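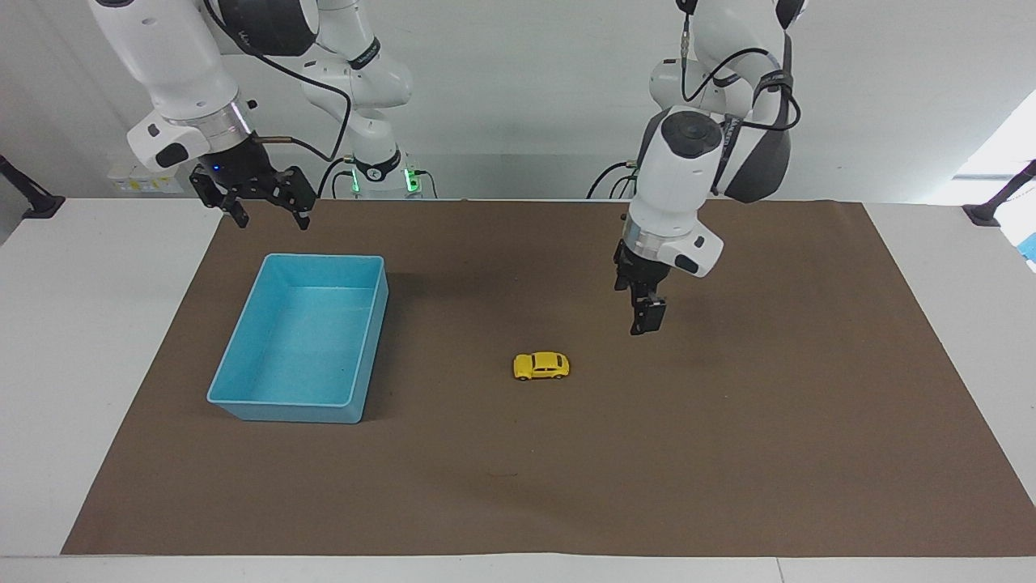
Looking After Old Poetry Books at Home

I buy too many old poetry books. Most of them are thin little things from library sales and estate boxes, and most of them come home smelling like somebody's basement. I've ruined a few over the years (sorry, small green book of sonnets) and I've saved a lot more, so these are the things I do now, in no special order.

Dusting first

Hold the book shut tight with the spine in your palm and brush the top edge from the spine outward. I use a soft makeup brush, a big fluffy one that never went near any makeup. If the book is open even a little, the dust goes straight down between the pages and you'll be finding it in the middle of a ballad five years later. Do the top edge, then the front, then the bottom, and tap the brush off over the sink between books.

No damp cloths on cloth covers! The dye in older bookcloth comes off on anything wet. I did this to a red one and had a pink kitchen towel for the rest of its life.

The basement smell

You need a big plastic tub with a lid, a smaller open box that fits inside it, and some plain clay cat litter, the unscented kind. Pour the litter in the bottom of the tub, set the small box on top, and stand the book in the small box with its pages fanned a bit. Lid on. Leave it alone. I check mine once a week, and the worst one I ever had, a fat anthology from Paststead (my favorite secondhand shop, and a dangerous place to walk into with cash), needed most of a winter. I put it in after supper one night in December and forgot it until the tulips were up. It smells like paper now.

Baking soda works too but it gets everywhere. Dryer sheets just give you a book that smells like mildew and flowers.

Pencil marks

I leave them in, mostly. Someone wrote "no!!" next to a very gloomy stanza in one of mine and I wouldn't part with it for anything. If you do want them gone, use a white vinyl eraser, work in one direction, and hold the page down flat with your other hand close to where you're rubbing. Back and forth is how pages tear. Brush the crumbs out toward the edge of the page, away from the gutter.

Ink stays. I've tried. Leave it be.

Loose pages

Please don't use regular tape. It goes yellow, then it goes brown, then it falls off and leaves the brown behind. For a short tear I use thin Japanese tissue and wheat paste, a tiny bit on the tip of a toothpick, with waxed paper on both sides and a heavy dictionary on top overnight. My roll of tissue is from Hiltex and I've had it so long that I couldn't tell you what it cost.

If the whole page has come out and the book isn't worth much, I just tuck it back in where it belongs and tie a flat cotton ribbon around the covers. Rubber bands will bite into the boards and then melt onto them. Ask me about my attic.

If the book might be worth real money, stop right there and take it to a conservator.

Shelving skinny books

Poetry books are slim and they slump. A shelf of novels holds itself up, but a shelf of verse slides over sideways, and then the spines twist. I sort mine by height, in short runs, with a solid bookend at each end of every run. Snug enough to stand straight, loose enough that you can pull one out by its sides. (By its sides! Hooking a finger over the top of the spine is how the top of the spine comes off.)

Very tiny pamphlets go in a lidded box, lying flat. Mine live in a Vitale shoebox lined with acid-free paper, and it fits under the bed.

Keep everything off outside walls if you can, and out of the sun. I had a row by the south window for one summer and the blue ones went gray down the back.

Keeping track

I write each one on an index card: title, year if there is one, where I got it, what I did to it. The card file is up to 399 now, and I have bought the same Sturnasska paperback twice even so. Cards go in the drawer by the back door, pencil only, so I can change my mind about where a book lives.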